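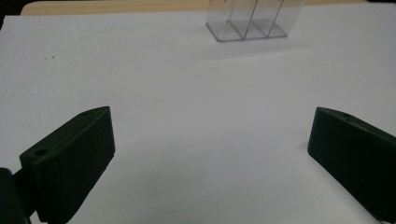
Clear Acrylic Organizers: Cleaning, Sorting and Keeping Them From Looking Awful

By Rosalind Halvorsen
Updated April 7, 2023

Quick one today. I get more mail about clear desk organizers than about anything else on this site, so here's the whole pile of notes in one go. Pen holders, divided boxes, the little three-slot ones for makeup brushes or remotes. Same rules for all of them, more or less.

Washing

Rinse first. Always. Dust is grit, and grit plus a cloth equals scratches you will look at forever.

Lukewarm water, one drop of dish soap. Soft cloth or your fingers. No sponge with a green side, no paper towels (they're wood fiber, they scratch), no dishwasher. The dishwasher warped mine into a sort of boat.

No window spray with ammonia in it. No rubbing alcohol, no acetone, no nail polish remover. Acrylic goes cloudy or gets tiny cracks in the corners – crazing, it's called – and there's no getting it back. If you don't know what's in the bottle, skip the bottle.

Dry with microfiber. Pat, don't scrub. Water spots come from leaving it to drip, so don't leave it to drip.

The corners by the dividers

Worst part of the job. Dust and pencil crumbs pack into the seam where the divider meets the floor of the box. What works:

Soft old toothbrush, really soft, baby kind if you have it
Cotton swab, damp
Makeup brush for dry dust in between washes
Turn it upside down over the trash and tap. Do this before any water goes in or you get mud

Don't pry with a knife or a toothpick. Glued dividers come loose at the bottom and then everything slides under.

Sticker goo

Peel slow. Warm it with your hand, or a hair dryer on low held well back. Whatever's left, rub with a bit of cooking oil, wait ten minutes, then soap and water. Lyle Brannigan wrote in to say peanut butter does the same thing. It does. It also smells like peanut butter for a day.

Scratches

Light ones – plastic polish and a soft cloth, small circles, wipe, repeat. White toothpaste in a pinch, not the gel. Deep ones, leave them. Sanding a small box by hand is a whole afternoon and you can't get in between the dividers anyway. Turn the bad side to the wall.

Static

You wipe it, it's clean, an hour later it's furry. That's static from dry rubbing. Wipe with a barely damp cloth instead and let it be. A dab of dish soap in the water helps a little too.

What goes in which slot

Narrow slots want tall skinny things. Wide ones want everything else. Sounds obvious but I've seen so many people fight there own box over this.

Tall stuff in the back or the slot against the wall
Daily pen, daily scissors – the slot closest to your writing hand
One slot stays for odd things. Just let it. It'll happen anyway
Markers tip down, ballpoints either way
Sharp points down, with a folded bit of felt at the bottom so they don't chip the floor

If you can't pull one thing out without two others coming along, it's too full. Take out a third and test again.

Small stuff like clips and thumbtacks does not belong in a deep narrow compartment. You'll never get it out without dumping. Shallow dish for those.
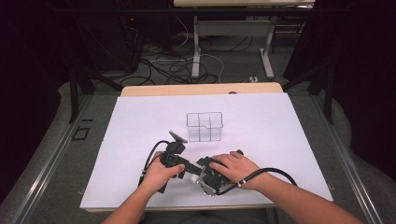 How do I keep a small clear box from sliding around on a smooth desk?

Put a clear rubber bumper dot under each corner, the kind sold for cabinet doors. Clean the bottom first so they stick. A piece of shelf liner cut a bit smaller than the base works too and you won't see it much.

If the desk itself is the problem, wash the desk. A dusty surface is slippery, and hand lotion on a desktop is worse.

Finding the thing in the first place

Clear on white is lovely and also invisible. I've knocked mine over reaching for coffee more than once. Put something bright in it, or run a strip of colored washi tape along the bottom edge. Marisol Marchetti lines the floor of hers with a scrap of wallpaper, cut to fit each slot, and swaps it in August when she clears out the kids school things. Good trick, hides crumbs too.

White surfaces under it

Ink dots and specks on a white board or desk top: try a white eraser before anything wet. Then a damp cloth. Then baking soda and water made into a paste, on a fingertip, light pressure. Test in a corner. If it's paper under there, just change the paper. I tape mine down at two corners only so it comes up easy.

Permanent marker on a whiteboard – scribble over it with a dry erase marker, wipe right away. Sometimes takes two goes.

Keep it out of

Direct sun on a windowsill, it yellows (the cheap ones faster)
Next to the toaster or a space heater
Under anything heavy. The walls bow out
The bathroom shelf where hairspray lands. That film is a pain to get off

Buying another one

Run a finger along the top edge in the store. Should be smooth, no sharp lip. Look at the glue lines, they should be clear with no bubbles. Check your tallest pen against it. A wide flat base tips over less than a straight-sided one, worth it if you have cats.

Measure the drawer before you go, not after. I own two that fit no drawer in this house.

Next time: cutlery trays, and that brown stuff in the corners of them. Send me yours if you have a method that dosen't involve bleach.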